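Informe de avance - proyecto Steketti, agua potable en Govarura
Para: Emília Kollár
March 9, 1999

Emília, va rápido, el informe largo sale con las facturas. Resumen: vamos bien en obra, mal en papeles.
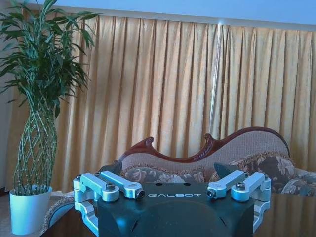
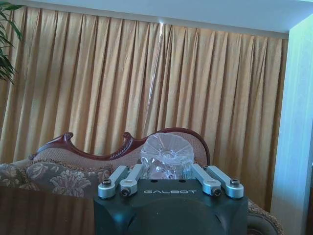
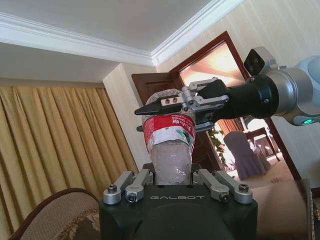 La red vieja de Govarura es de 1858 y se nota. Cambiados 62 metros de tubería en la calle alta, faltan 22 hasta la fuente. El permiso del ayuntamiento sigue parado, llamé dos veces y nada. Mientras tanto la gente compra agua en botella de plástico trasparente, de esas con etiqueta roja y blanca, y el gasto por familia no baja. Eso habría que ponerlo en la solicitud de la segunda fase - es el argumento más fuerte que tenemos.

Plikau: muestras tomadas, resultados pendientes. El laboratorio pide pago por adelantado, no estaba previsto.

Presupuesto: gastado lo del primer tramo. La empresa Urban subió el precio de las válvulas, pedimos 100 antes de la subida y esas se respetan. Las demas no.

Necesito de vosotros: carta de apoyo para el permiso, visto bueno al cambio de partida (laboratorio). Fin de obra sigue en septiembre si el permiso llega pronto. Si no, hablamos.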